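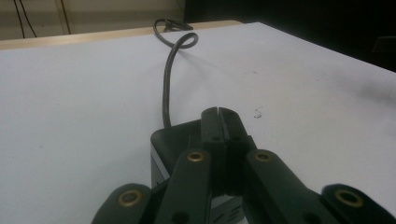
## Unit 3. The fault at the Lernberg bench

In this unit we study one failure of the hand-held gripper. Please read it before the lab, and bring your own notes on the cable.

In September a student group recorded for one whole morning with the left gripper. The recording looked good on the screen. When Muchen Ding opened the files, he found that the jaw width had stopped changing at the 8th recording. The fingers opened and closed, but the number stayed the same until the end. More than 3000 samples had to be thrown away.

The group first suspected the finger joints. Abílio Quintela took the joints apart and found nothing wrong. The fault was in the cable: a conductor was broken inside the jacket, close to the housing. When the hand turned outward, the contact opened for a moment. The program did not report any error and repeated the last good value.

### What the cable does during work
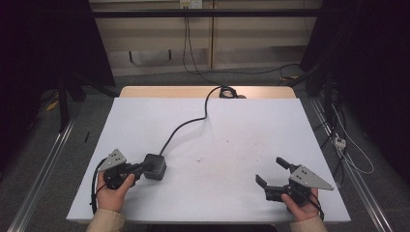 *Figure 3.2. Both grippers over the board. Follow the long cable from the left one to the far edge of the table.*

The operator thinks about the fingers, and the cable follows the hand. Each turn of the wrist bends it at the same short place. A tight loop on the table makes this worse, for the slack is used up earlier and the pull goes to the housing.

Some students ask why we did not see the damage. The jacket was whole. A visual check is necessary, but it cannot find this kind of break.

### Check before recording

1. Lay the cable in wide curves.
2. Open and close the fingers fully, and watch the number on the screen.
3. Repeat step 2 with the wrist turned to each side.
4. Look at the table between the fingers. Small debris can enter the joints.

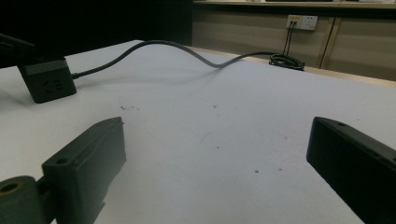

Photo: Deolinda Calado / Clenmont course archive

If the number freezes in step 3, stop and write the gripper's label in the fault book. Do not move the cable by hand until the number returns. A contact that returns this way will open again.

For the next class: write half a page on how the program should behave when the same value arrives many times. Dorothy Wainwright will collect the pages at the door.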